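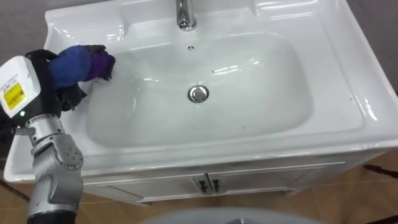
Figure 3. Basin wiping, head camera view. The gripper presses a bunched-up cloth against the left inner wall of the bowl.

4.2 Collecting the wiping demonstrations

Wiping a sink was the task we most looked forward to, and it taught us more than any other in the Cirnatach set. A basin has almost no flat places. The arm has to follow a wall that leans, bends into a corner and then rolls over into the rim, all while holding something soft that changes shape as it goes. Pick-and-place demonstrations can be a bit sloppy and still be useful. A wiping demonstration with the cloth hovering a centimetre above the ceramic is useless, and it can look perfectly fine on video!

We recorded 3,000 wiping episodes by teleoperation with the Sepp control rig. Each episode starts with the cloth already in the gripper and ends when the operator lifts it clear of the bowl. Grasping the cloth from the counter was recorded as a separate task (Section 4.3), so that a poor grasp wouldn't spoil a good wipe. Operators worked in blocks of 20 episodes and then changed places, as our early trials showed their strokes getting shorter and hastier when they went on longer than that.

The view from the head matters a great deal here. In Figure 3 the fingers wrap over the top of the bunched cloth, with blue fabric next to the gripper and purple at the leading edge, where it meets the ceramic. We were delighted by how much the two colours helped our labellers. With a cloth of a single colour they often disagreed about which part was touching the bowl; with two, they could follow the leading edge through a whole stroke and mark the moments of contact with far fewer arguments.

Glossy ceramic brings its own trouble. Bright highlights sit along the curved edges of the vanity, and an early version of our dirt detector, Filotico, happily reported them as soap. The real targets are much fainter: in the same figure there are a few light grey marks in the basin and one tiny dark speck a little above and to the right of the drain. We therefore asked labellers to mark highlights as their own class, and we kept the full-resolution frames for every episode, even though this made storage a headache.

Instructions to operators were kept short on purpose. They were asked to cover the walls before the floor of the basin, to keep clear of the faucet, and to go back over any spot they had missed. We didn't tell them which direction to wipe in. Tuulikki Kemppainen, who led the recording sessions, argued for leaving this open, and we're glad she won that debate. Some operators made long sweeps around the bowl and others worked in small overlapping patches, and the policy trained on the mixture recovered from slips much better than one trained on a single style.

After recording, every episode went through the Clarell review tool, where a second person watched it at double speed and checked it against the wrist force trace. We set aside 555 episodes at this stage, most of them for lost contact in the back corners. These aren't thrown away. They are released with the dataset under a separate label, and Section 5.4 uses 300 of them as negative examples for training the contact classifier.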